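Fisbridge Clothing Swap – Frequently asked questions

Last updated June 29, 2025

When and where is the swap?
We run it twice a year in the Dullow Street hall, once in April and again in spring. Doors open at 10 am and we pack up at 2 pm. Parking is behind the hall, off Tetteh Lane. The number 22 bus stops out the front.

How does it work?
Bring clean clothes you no longer wear. We give you one token for each item we accept, and each token gets you one item from the racks. Unused tokens can be kept for the next swap. They can't be exchanged for cash.

How many items can I bring?
Up to 22 per person. Kids' clothes are counted separately and there is no limit on baby singlets, socks or bibs, which go in the free tub and don't earn tokens.

What condition should clothes be in?
Washed, dry and ready to wear. A missing button is fine if you tell us at the desk. We don't take underwear, swimwear, school uniforms with a crest, or anything with a broken zip. Check the underarms and collar of T-shirts in daylight before you pack them.

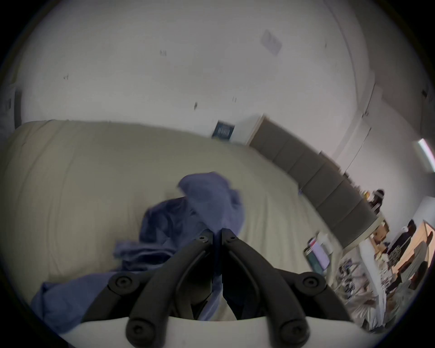 Before the sort.

Do I need to iron anything?
No. Fold it or roll it, whichever you prefer. Coats and formal wear should come on a hanger, and you can take the hanger home again.

Something has shrunk or stretched. Can I still bring it?
Yes, if it is still wearable. Pin a note to it with the size it fits now – the label is no use to anyone if a 14 has become a 10. Knitwear that has felted goes to the craft table.

How do I get creases out of a cotton tee without an iron?
Damp it lightly with a spray bottle, lay it flat on a bed or towel, and pull it gently from both sides, then from hem to shoulders. Leave it flat until dry. Don't do this with wool or anything with a printed rubber design.
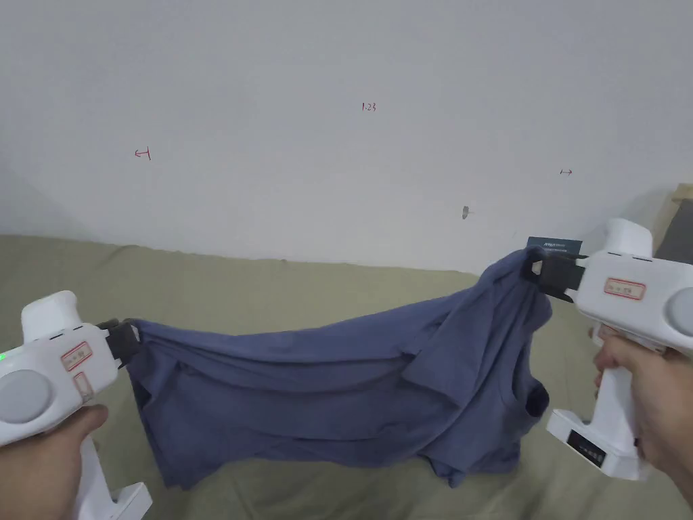

Leftovers and donations

What happens to clothes that aren't taken?
Good items are stored for the next swap. The rest goes to Gumum, who cut cotton into rags and sell them to local workshops. At the last swap we took in 1711 items and 900 went home with someone new on the day.

Can I donate without swapping?
Yes. Drop bags at the side door between 9 and 10 am on the day. Please don't leave anything outside the hall overnight.

Is there an entry fee?
Entry is $3 for adults and free for under-16s. Cash or card.

Who do I contact?
Arnaldo Teixeira looks after bookings and general questions. Leave a message at the hall office and he will ring you back.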